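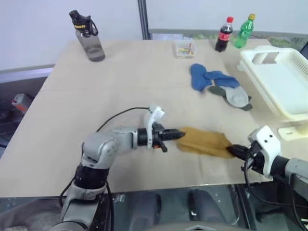
Why can't the water go on first, one owner wrote to ask after the last edition, when my mare is standing right there and looking at me like that? She can look. Mount the bowl, then plumb it, then let her have an opinion.

Section 4: Mounting and Filling the Pallport Stall Waterer

Before you start

Move the horse to another stall. Tying him in the corner does not count as moving him. He will untie himself and eat the instructions.

Leave two full buckets where he is going. Many horses won't touch a new waterer on the first day, and a few treat it as a personal insult for the whole week.

4.1 Mounting the bowl

1. Pick a wall away from the hay. Horses like to dunk, and a bowl full of hay soup is yours to clean.

2. Hold the bracket level against a solid post or a backed wall. A single stall board will pull loose the first time somebody scratches his rump on it.

3. Set the rim at the height of the horse's chest. For ponies, go lower. For foals, see Section 7.

4. Drive all four bolts and tighten them evenly. Cap the ends.

CAUTION: Run your hand over every edge of the bracket when you finish. If you find something sharp, file it down now. Your horse would have found it by supper.

4.2 Connecting the water

1. Shut off the supply. Check that you shut off the right one.

2. Flush the line into a bucket until it runs clear.

3. Thread the inlet hose on by hand, then give it a quarter turn with a wrench. A half turn cracks the fitting (part 3440), and the warranty people can tell.

4. Open the supply slowly and watch the joint while the bowl fills. 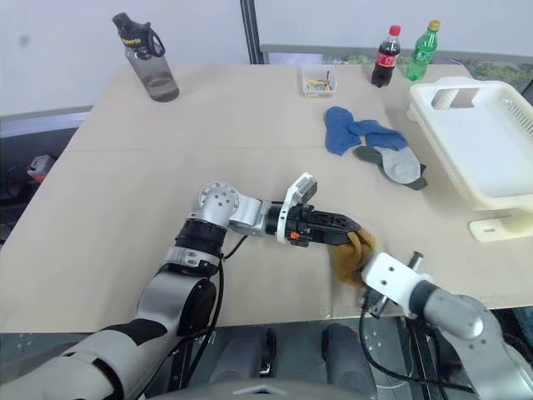 Gurkelau Stable Equipment Pallport Owner's Guide Page 22

5. Adjust the float screw until the water stops two fingers below the rim. Clockwise lowers it. Yes, we know.

6. Fit the float cover and lock both tabs.

NOTE: The float cover is there because horses have lips, and lips have hobbies. Do not run the bowl without it.

4.3 Introducing the horse

1. Bring him in and let him look. Snorting is normal.

2. Press the float so he hears it fill. Some horses leave at this point. Wait for them to come back.

3. Keep one bucket in the stall until you have seen him drink from the bowl on two separate days.

4. Check the bowl morning and night, and scrub it with plain water and a stiff brush.

CAUTION: If the horse stops drinking or seems dull, give him a bucket and call your vet. This guide covers plumbing.

For winter heater wiring, go to Section 5. For a bowl that overflows at night, try step 5 above again, then look for a missing cover in the bedding.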